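Thread: how I keep one hand-held gripper alive. It has two jaws, a handful of screws and more opinions than I do. 1/14
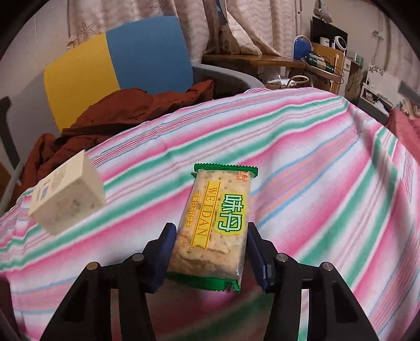 *Cracker packet, held upright. Navy pads doing the holding, black arms taking the credit.*

**2/** Background for the new people: I look after the grippers for Jatton. You hold one, squeeze, the jaws close, and a camera on top records what the jaws see. Later a robot arm at Darska gets to learn from it. The arm has a service contract. The gripper has me.

**3/** Every maintenance session starts with the cracker test. You pick up one wrapped packet by its sides, hold it upright, and listen. If it crunches, you're squeezing too hard. If it leaves, you're squeezing too little. The manual calls this "compliance verification" and gives it a page and a half.

**4/** I used to test with a wooden block. A wooden block will forgive you anything. You can have one pad on crooked and a screw backing out and the block just sits there like a good dog. Crackers complain right away, and you find out in the shop instead of in someone's data.

**5/** Pads first. They wear at the tips, where everybody pinches, and they pick up grease from whatever people decided to grab that week. Wipe with a damp cloth and a drop of dish soap. Do not use the orange degreaser. I used the orange degreaser. The pads went shiny and could not hold a sock.

**6/** When a pad goes, replace both. I know the other one looks fine. It looked fine last time too, and then the whole grip pulled to the left for 177 recordings before I spotted it. They were all usable, technically, if you want a robot that thinks the world leans.

**7/** Screws. The round heads behind the pads hold those pads to the arms, and they work loose from the squeezing. I put a dot of paint across each head and onto the arm. Line broken, screw moved. It cost me one bottle of nail polish and one odd conversation at the pharmacy.

**8/** Tighten by hand with the short key. The long key gives you leverage, and leverage gives you a stripped thread in a printed part. There is a drawer of those. It has 13 arms in it and I am responsible for most of them – the rest came with the drawer.

**9/** Then the linkage. Open and close slowly, all the way, and watch whether both jaws get to the middle together. If one is late, there's usually grit in its slide. Dry brush, then a puff of air. No oil! Oil is how grit invites its friends.

**10/** The slop check: jaws closed, hold one tip, wiggle the other. A hair of movement is fine. If it clicks, the bushing is done. The bushings come from Echeverría, they cost next to nothing, and shipping costs as much as lunch, so I order a bag and then lose the bag.

**11/** Next is the camera. Clean the lens, check that the mount hasn't crept, and make sure both pads are in view with the jaws wide open. It's a very wide lens, so it gets everything else as well: the bed, the chair, the curtains, the desk I keep meaning to sort out. The robot will know my housekeeping better than my mother does.

**12/** Last job is the width calibration. Fully open, fully closed, write both numbers down, compare with the last set. If they're off by more than 2 millimeters I go back to the screws and start again, muttering. The log is on entry 138 now. Early entries have full sentences. Recent ones say "ok" and "ok?"

**13/** People ask why I don't use Jellov, the app that schedules all this for you. I did, for a month. It sent me a reminder to inspect the gripper while I was holding the gripper. I have a paper card taped inside the case lid now and it has never once asked me to rate it.

**14/** Parts list, since someone always wants it: spare pads in pairs, the short key, a soft brush, bushings (if found), nail polish in a color you'd be willing to explain, and crackers. Buy more crackers than the test calls for. Mine keep failing inspection around four in the afternoon.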